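# Grippers on trial: the cloth round

We had two pairs of fingers to choose between this winter, and a deadline in December that everyone had agreed to and none of us had read. The Tolis set is slim and a bit fussy. The Hedegaard set is wider, with softer pads, and closes with the confidence of a person who has never dropped a plate. Both bolt onto the same arms, so the plan was to swap them, run the same jobs, and argue afterward.

The jobs were Leen Hakim's idea. She wanted fabric because fabric makes every gripper look bad sooner or later, and she would like sooner. Ravinder Zacharias wrote the controller settings and asked that they be left alone. They were left alone until lunch.

Rules, such as they were: 11 tries per set, same starting fold, no helping by hand. A try counted if both corners stayed held for five seconds. Tamás Bakos kept the stopwatch and ruled on close calls, of which there were more than two, mostly involving corners that had technically been held by a thread. Thérèse Beaudoin filed an appeal on one of them and lost.

What we learned about the slim fingers is that they get under a flat edge nicely and then have opinions about letting go. The wide ones need a bit of fabric bunched up first – give them a wrinkle and they're happy. Neither set likes a seam. The Guser wrist cameras went on for the second half and mostly gave us excellent close-ups of fabric.

## From the bench

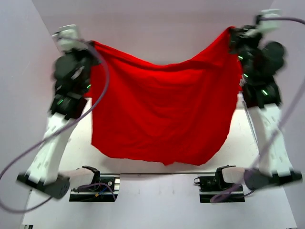 **Do you need the same closing force on both arms?**
Start with the same force, then lower it on whichever arm moves second. The first arm has to hold on while its partner goes hunting for the other corner, and the second can afford to be gentler.

Red cloth, one corner per arm, right side higher than left. Mélanie Girard would like it level. The Zorkerden towels are next, and they have fringes.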